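Handgreifer für Textilaufnahmen: Einrichten, Pflegen, Backen tauschen

Kurzanleitung für den Zweifinger-Handgreifer, Stand Sumaleck. Gilt für die Variante mit blauen Fingerbacken. Wer noch die alte Serovano-Version hat: Abschnitt 3 überspringen, andere Bolzen.

1. Vor dem Einschalten

Akku voll, Speicher leer. Mindestens 16 GB frei, sonst bricht der Logger mittendrin ab. Linse mit trockenem Tuch wischen, kein Glasreiniger. Dann beide Finger einmal ganz auf, einmal ganz zu. Muss ohne Ruckeln gehen. Wenn es hakt, nicht weitermachen, erst Abschnitt 3.

Nullpunkt: Finger zu, Taste halten bis es piept. Loslassen. Fertig.
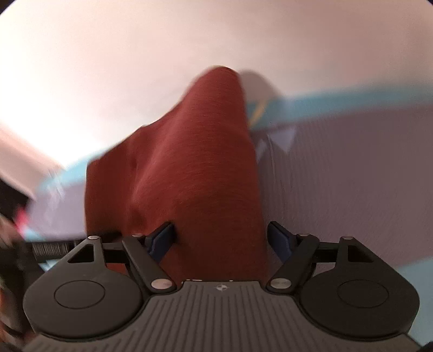
Griffkraft bei Strickware niedrig halten. Zu viel Druck und der Stoff rutscht seitlich raus, zu wenig und er hängt nach zwei Sekunden durch. Startwert im Profil "weich" ist 100, damit anfangen und in kleinen Schritten hoch. Werte ins Heft, nicht nur im Kopf behalten.

2. Probelauf am Stoff

Immer erst ohne Last anfahren: Finger offen, langsam ran, stehen bleiben, zurück. Dabei auf die Gelenke hören. Knacken = Bolzen trocken oder locker. Bezugsstoff und Kleidung getrennt testen, die Backen verhalten sich da ganz unterschiedlich.
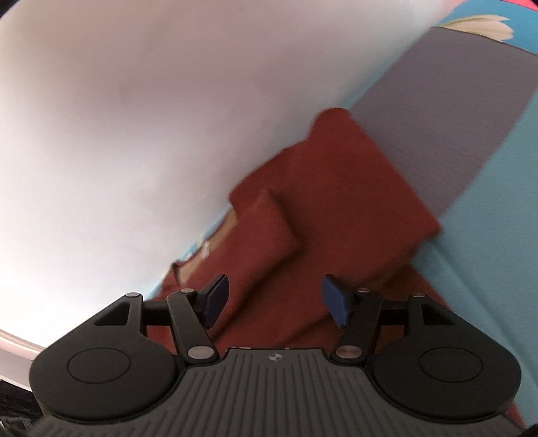 Sumaleck, im März

Nachtrag zur Wartung, weil das öfter gefragt wurde. Backen tauschen nach über 2.000 Griffen, auch wenn sie noch gut ausehen. Zähler steht im Log unter Zeile 182.

3. Backen und Gelenke

- Strom weg, Akku raus
- Backen abschrauben, Auflage mit Alkohol reinigen, ablüften lassen
- neue Backen ansetzen, Schrauben nur handfest
- Finger schließen, Spalt prüfen. Backen müssen parallel stehen
- jetzt erst festziehen
- alle sechs Gelenkbolzen: ein Tropfen Öl, Überschuss abwischen. Öl auf den Backen heißt nochmal von vorn

Fusseln aus den Gelenken mit Pinsel holen, keine Druckluft, die bläst den Dreck nur tiefer rein. Danach Nullpunkt neu setzen, wird gern vergesen.

4. Abnahme am T-Shirt

Shirt flach hinlegen, eine Lage greifen, anheben, umschlagen, ablegen. Greift er zwei Lagen statt einer: tiefer Anfahrpunkt zu tief, etwas höher ansetzen. 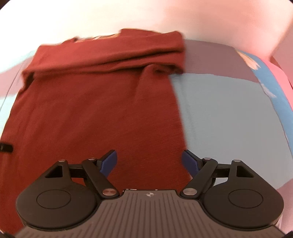

Greifer offen über dem T-Shirt, oberer Teil umgeschlagen

Läuft das ein paarmal sauber durch, Log sichern und Profil unter "Stallthorpe" ablegen. Das Odukoya-Profil nicht überschreiben, das brauchen wir noch.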